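Home Kitchen Laundry Garage Ask Us
Laundry > Sorting > Small Loads

The Basket on the Table

Floors are where laundry goes to be stepped on. At our place in Narwood the sorting moved up to a table years ago, and my back has stopped writing me angry letters.

Start with an empty basket and put one thing on the table at a time. Check the pockets, pull the sleeves right side out, then drop it in. A shirt that goes in as a knot comes out of the washer as a tighter knot.

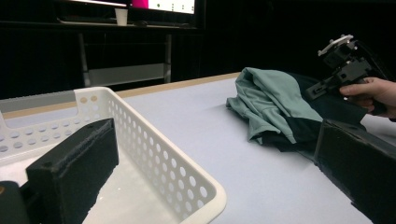 One crumpled garment, one empty basket, plenty of elbow room.

Plastic baskets with holes in the sides earn their keep. Air gets through, and a damp sock at the bottom has a fighting chance. Wipe the basket out every 7 days or so – a cloth and dish soap will do.

Keep the pale things out from under the dark ones, or at least split them before the wash. New navy and black go in cold, with their own kind, for the first three washes. I once skipped this and owned a gray pillowcase until June.

And stop filling at the rim. Once a heap stands taller than the basket, something is going down the stairs without you.

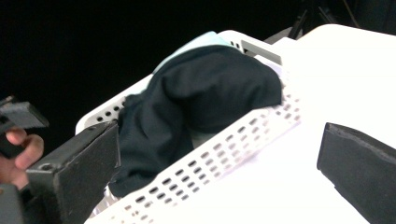
Yamuna Naidu writes that she turns dark knits inside out before they go in the basket, so there is no digging for them at the washer. She also wants it known that three washes is optimistic for black jeans, and that hers were still bleeding at seven.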